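July 12, 2024

Continued the bimanual box-clearing recordings for Usuga. Hala Benmoussa did the left and right grippers today, I did the checking. We have now over 2,170 episodes, and 100 of them are with the mixed box.
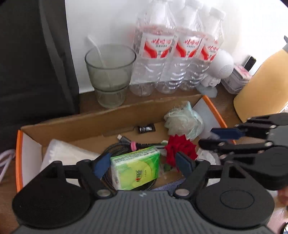
Tissue packet on the coiled cable, fingers still open on both sides.

The soft packet is the hard one. In 35 of the 50 replays the policy closes too low and goes for the cable – I think the approach angle is too steep in our demonstrations. The rose next to it makes less trouble than I expected.

To do: record again with a flatter approach, and ask Hélder Calado if the width signal can be logged at full rate before August.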